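How to Get a Refund When a Boxing Event Is Canceled or Postponed

Updated 10/4/23

Last August I had two tickets for a boxing night at the Jesham Arena, and the main fight was called off 4 days before the date. I paid 90 dollars for each ticket, plus the fees, plus a hotel. It took me many emails to get back most of this money. I write down the steps in the order I wish I had done them.

Step 1. Find out which word they use

Read the announcement slowly. "Canceled" means the whole event will not happen. "Postponed" means there will be a new date and your ticket stays valid. There is a third case, when only the main fight is removed and the other fights go on. Many sellers do not give money back in this third case, and their terms usually say "card subject to change". Look for this sentence before you write to anybody.

Save the announcement as a screenshot. The promoter of my event, Amaral Promotions, changed the text on its page two times in one evening, and the first version was better for me.

Step 2. Find who took your money

Look at your bank statement. The name on the statement is the company you must contact. In my case I thought I bought from the arena, but the name was Vukavell, a ticket seller. The arena could not help me at all, and I lost one week with them.

If you bought from a resale site, the original seller will not talk to you. You must ask the resale site.

Step 3. Collect these things

Order number (mine was only in the second email, not in the first)
Date of purchase and last four digits of the card
Screenshot of the announcement
The terms of sale, saved on the day you read them
Receipts for parking or shuttle, if you bought them in the same order

Step 4. Write a short message

Do not tell the whole story. I used this text:

"Hello, my order is number 687. The event was canceled by the promoter. Please return the full price of two tickets and the service fees to the card I used. Please tell me the date when I will receive it."

Ask for the fees in the same message. If you ask only for "the ticket", you may get only the ticket price. Also, if they offer you a credit for a future event, you can answer that you prefer the money. Do not click on "accept credit" to see what is behind it, because this can close your request.

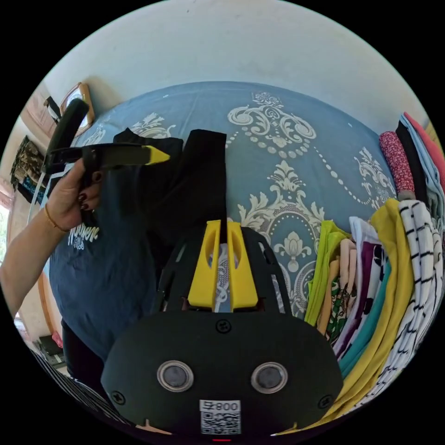 Can I get money back for the hotel too?

Usually the ticket seller does not pay for it. Write to the hotel directly and ask to move the booking to another date. My hotel, the Runerov, did this without a charge, although my rate was marked as non-refundable.

Step 5. If there is no answer

Wait the number of days that is written in the terms, then write again in the same email thread. If this also brings nothing, call your card company and ask for a dispute. They will want the papers from Step 3. There is a time limit for a dispute, and it is different for each card, so ask about it early.

My request box had a limit of 2000 characters, and attachments were accepted only as PDF.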